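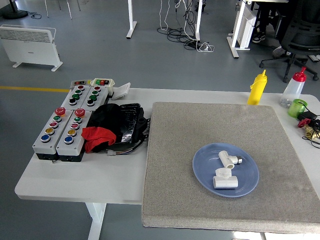
The emergency stop that didn't

I said in June that I would write up the stop button business once we had got to the bottom of it. We mostly have.

For anyone new, I look after the test bench at Bukis. We have one arm, which we call Berhe, and it spends its days picking up plumbing parts, turning them over and putting them down again. White plastic tees for the most part, because they are awkward. A tee has no obvious right way up and the short branch always ends up where the fingers want to go. We give the arm a plate to pick from and a grey pad under it so that a dropped part doesn't skate off across the table.

The fault was simple to describe. I pressed the red mushroom button on one of the control boxes and the arm carried on moving.

It carried on for 875 milliseconds. I know that now from the log. At the time it felt a good deal longer, long enough for me to think "I haven't pressed it properly" and press it again. The arm was on its way down to the plate with the wrist turned too far, and it pushed the tee it was reaching for hard against the rim. The plate moved, the tee popped out sideways and the arm stopped with its fingers just above the pad. My hand was on the button and nowhere near any of it, so no harm done apart from a scuffed fitting.

Adanech Gashaw was at the next desk and heard me swear. She asked which button I had pressed, and I pointed at it, and she asked whether I was sure that was the one wired in. I was sure. I was also wrong, partly, as I'll explain.

What we found

Our push-button boxes came in over a couple of years and don't all do the same job. The large ones with the mushroom heads look identical from where I sit: stop at the top, then green, red, yellow and blue. One of them goes to the safety relay, which cuts power to the drives directly. The other was brought over from the Sosstead bench when that was packed up, and on that bench its stop button had only ever been an input to the control program. You pressed it, the program noticed, and the program asked the arm to stop.

When it was moved to our table it was plugged into the same kind of input. It had a label on the cable saying "stop". We tested it when it arrived, with the arm standing idle, and a light changed on the screen and we ticked it off.

So the button worked, as far as it went. What it could not do was stop the arm when the program was busy. I had added a routine the week before that takes a fresh look at the part just before the fingers close, and while it was thinking, nothing else in the loop got a turn. Usually that is too short to notice. That morning it had a hard time with the tee (two of them had been put on the plate close together, one with its branch pointing at the other) and it went round the loop several times trying to decide where one ended and the next began. My button press sat in a queue until it had finished.

Neither of those things was a fault on its own, in the sense of something being broken. Every wire was where the drawing said. The drawing was from Sosstead.

I should add that the second press did nothing at all. The arm stopped because of the first one, late. If I had taken my hand off and gone for the correct box I would have stopped it sooner, and I didn't think of it. I had been using the wrong one for weeks because it was nearer.

What we changed

The box is now wired into the safety relay in series with the other one, with both contacts used. It took an afternoon, most of which went on finding a length of the right cable. Pressing either mushroom head drops the power to the drives and the program only gets told about it afterwards. I can have the program sitting in an endless loop and the arm still stops. I know this because I wrote an endless loop and tried it.

The routine that looks at the part has a time limit. If it can't make up its mind it gives up and the arm backs off to its rest position. We get more failed picks as a result and I can live with that.

Adanech rewrote the check sheet. The old one had a line reading "E-stop tested" with a box to tick. The new one wants each button pressed while the arm is moving, at slow speed with nothing on the plate, and the stopping time written down from the log. There are 4 lines to fill in for each button, and you can't complete them by looking at a light. It gets done at the start of every session. It's a bit of a chore and I have already caught myself wanting to skip it.

We also went through the narrower boxes. Those have no mushroom head, only a plain red button at one end, and we had been calling that "stop" as well in conversation. It ends the current cycle and does nothing more. We now say "end cycle" for that and keep "stop" for the real thing. Adanech corrects me when I get it wrong, which has been often.

What is still open

The stopping time on the rewired button is good but it isn't the same every time, and I'd like to know why. The relay ought to be very consistent. I suspect the brake on the elbow joint, which has been noisy since the spring. I've written to Bindach, who supplied it, and they have asked for the serial number and a recording of the noise. I've sent both.

The other thing is the table. The cables at the right-hand end want sorting out, and there is a valve with a red handle that we were going to use as the next test part. That can wait until the brake question is answered. The arm will be turning a handle then and not only lifting something light, so there will be more force involved, and I don't want to start on it with a stopping time I can't explain.

A reader who wrote in after the June post asked whether we had reported it. Yes. It went in the near-miss book the same day, and the entry was a good deal shorter than this. I put down "operator pressed wrong button" as the cause, and Adanech crossed it out and wrote "button did not do what it is marked to do". I've left her version in.

If you have equipment that came from another bench, go and press the stop while it's moving. Slowly, and with nobody near it. I'll post again when I hear from Bindach.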